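O casaco do meu tio

Quando o meu tio Bahman morreu deixou-me um casaco, 40 discos riscados e uma dívida de jogo em Vellport. Os discos ofereci-os logo, a dívida fingi que não percebi (a carta vinha tão mal escrita!), mas o casaco, ai, o casaco era outra conversa. Cheirava a tabaco e a laranja e ficava-me enorme nos ombros.

Andei com ele o dezembro inteiro. Foi no forro que encontrei o bilhete de comboio para Riltgate, só de ida, por usar, com um nome escrito a lápis nas costas: Siamak Babaei. Ora, eu nunca tinha ouvido falar de Siamak nenhum. Perguntei à minha mãe e ela pôs-se a descascar batatas com uma força que nem vos conto.

Claro que fui a Riltgate. São 52 minutos de comboio e eu levei uma sandes, dois livros e um medo parvo de tocar à campainha errada. 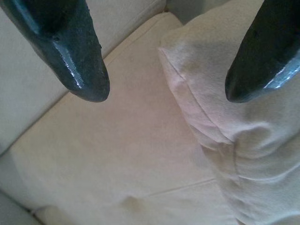

O Siamak abriu a porta de chinelos, olhou para o casaco antes de olhar para mim e disse: «Cinco anos à espera dele, e vem-me só a roupa.» Fez chá, tão forte que me tremeram os joelhos, e ficámos calados, um de cada lado da mesa, como dois dedos escuros virados um para o outro com um vazio largo no meio. Eu queria perguntar tudo e só perguntei se havia açúcar.

Havia. Trouxe-o numa lata velha, e debaixo da lata vinha uma fotografia do meu tio, novo, a rir-se, com o casaco vestido.

— Era meu — disse o Siamak. — Mas a ti fica-te melhor.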